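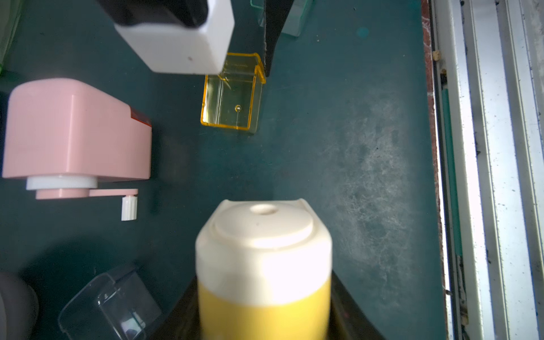 Supply Swap -- what we have, what we need, where to bring it

Quick one this month, the printer is waiting on me.

The desk supply swap is back in January, downstairs at the Illeck Street hall, doors at 10 in the morning, packing up by 2. Same deal as before. Bring what's sitting in your drawers, take what you'll use. No money, no tickets, no need to bring something in order to take something.

Sorting has started. Plenty of pencils, no shortage there, nearly 200 in the last drop-off alone and most of them with hardly a bite mark. Sharpeners we could use more of. Hand-crank ones especially, like the pink one with the crank arm -- the kids' table goes through points like you wouldn't believe, and the little flat ones vanish into pockets. If yours is jammed bring it anyway. Baoshan Cai will have his screwdrivers and says most jams are just a broken tip stuck down by the blade. Please empty the shavings first. Please. Last time they went through a whole box of envelopes and I was picking them out of my sweater for days.

Boxes and bins. Clear plastic, colored plastic, whatever you have, so long as it's open on top or has its own lid with it. The see-through ones go fastest, people like to see what's in there without lifting things out. The yellow-orange sort is good too, easy to spot on a shelf. Loose lids with no box -- no thank you, we have a sack of those already and Kamala Nair has been trying to match them up since the fall. So far she has found 4 pairs. If you took home a Drondlow drawer set last year and ended up with a spare divider, she'd like a word (a nice one).

Things we can't take this time:
Glue that's already open
Ink cartridges, any brand
Anything with a battery still inside
Binders. We have so many binders

Paper is a maybe. Blank and flat, yes. The Malý print shop has promised us 1000 sheets of offcuts so we're not short, but card stock and construction paper always go, and graph paper goes before I've got my coat off.

Drop-off is the side door at 1205 Flenora, evenings from 5 to 7, up to the day before. Ring twice, it's a long hallway. Don't leave bags on the step, the rain got into two of them in the fall and everything in the bottom was mush.

The sorting tables need a wipe down before we open, they're dusty and smudged from all the bins going back and forth. A damp cloth does most of it. If you can come in at 9 with a rag and a bucket, tell Kamala. Also need somebody with strong arms for the folding tables, they weigh more then they look.

Labels this year go on the front of the bin and not the lid, so when the lids get swaped around we still know what's what. Masking tape and a fat marker. Big letters, half of us left our glasses at home last time.

Leftovers go to the after-school room upstairs, as usual. They've asked for erasers and short rulers, so if there's a choice, leave a few of those at the end.

Questions to Kamala at the front desk, mornings are best. Coffee will be on. Bring your own mug.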